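March, stall prep for the Jisthorpe chilli fair

Second trial batch of the smoked pepper relish, Toledo recipe with the vinegar cut back. Filled 328 small jars in total across both batches. Lids from Clilov seal well enough, but the labels lift at the corners if they go on while the glass is warm. 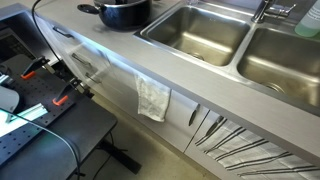 The tasting spoons are the bit we still haven't sorted. The fair wants reusable ones at every stall this year, so they need a wash and a rinse all day long. A double sink with a divider is what I'd like at the pitch, dirty spoons to the left and rinse to the right. Urkik hire out a two-bowl unit on legs. Asked them for the size of the bowls and whether the waste tank comes with it.

Batch 2 is hotter than batch 1. Left the seeds in by mistake on the last tray. Keep it apart and mark the lids in red pen.
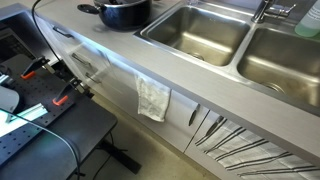
How many jars should go on the van for the first day?

Take 269 and keep the rest back for the second day, with the hot ones in their own crate.

Still to do: price board, float, ask Jisthorpe what time the gate opens for vans. Crackers go soft in the open tub, so bring the one with the clip lid.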